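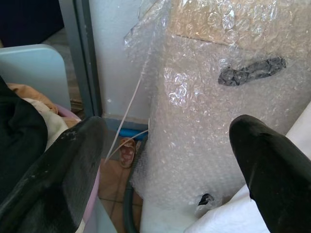

Gripper drops bubble-wrapped parcels, supplier says fit new fingers
Posted in Robots and Handling, 28 August 2018

We have one small arm doing returns at Jukstead. It picks up parcels that customers have sent back, turns them so the label can be read, and puts them in one of two totes. Two-finger gripper, electric, black fingers, small camera at the wrist. Boxes are fine. Anything done up in loose bubble wrap is a lottery. It closes, reports a good grip, lifts, and then the wrap slides and the box stays where it was, or the whole lot swings and lands on the floor.

Brinico, who sold us the gripper, say the fingers are worn and want us to buy a new pair. The controller says 11,576 cycles, and I was told to expect a good deal more than that. The fingers are scuffed and they get dusty, I grant them that, but I can't see a few scratches making a box fall out of its wrapping. They also suggested raising the grip force, which I did, and it crushed the corner of a box.

Before I spend money, is there anything in the setup worth checking? I don't much trust advice from people who sell the spares. Wrist camera picture is at the top, fingers open and one of the awkward ones between them.

Posted by returnsbench

Thaddäus Plattner

I look after two cells of this sort and I would not buy fingers yet.

Your gripper is telling you it has hold of something. It has: a handful of air and plastic. Most of these report a grip when the fingers stop moving before they are fully shut, or when the motor load passes a limit. Bunched wrap will do both. So the first thing to look at is the width at which it stops. Log it for a morning, boxes and wrapped parcels separately. If the wrapped ones stop much narrower than the box inside could possibly be, the fingers are closing on the folds. Then set a minimum width for that product type and have it open and try lower down.

Lower down is a guess on my part. Looking at your picture, the cardboard shows through near the top and the wrap hangs in loose folds on the left side, so in that case I'd want to go in where the box is. Your program presumably aims at the middle of whatever the camera picks out as the parcel, and the middle of the plastic may be nowhere near the middle of the goods.

Next, clean the fingers. Damp lint-free cloth, then a wipe with isopropyl if the maker's sheet allows it on that material, power off and the arm locked out. There's dust streaked along the top of the left one. Dust on a smooth face costs you grip, and it costs nothing to remove. After cleaning, run the zero or homing routine again, because people lean on the fingers when they wipe them and never check.

I would also deal with the white string. There's a length of it running down towards the tip of the left finger, with a shorter strand coming off. I can't tell whether it belongs to the parcel. If it does, cut it off before the pick. String round a finger joint will give you a false load reading, and I lost most of a January to one of those.

As for force, put it back where it was. You want a slower close and a short pause before the lift, then lift a little, check the width hasn't changed, and carry on. If it has changed, put it down.

If all that fails, try grippy pads on the old fingers before new fingers. I'm doubtful about pads as well, for what it's worth. They pick up dust faster than bare fingers do.

mandrel959

Just get a suction cup.

returnsbench

Suction on bubble wrap? We had one on trial from Rerix and it leaked on every parcel that wasn't flat. Never again.

Thaddäus, the widths are interesting. I logged them this morning and the wrapped parcels stop all over the place, some of them nearly shut and still counted as a good grip. Nothing in the Brinico manual mentions a minimum width, but there is a setting for it two menus down. I've cleaned the fingers and homed it. Trying your slow close next, and the fingers can stay as they are for now.

Onu_fitter

Had the same sales talk about fingers. Bought them. Same drops. Check your cable where it bends at the wrist too, a bad one gives odd load readings – though if your boxes are all fine it's probably not that.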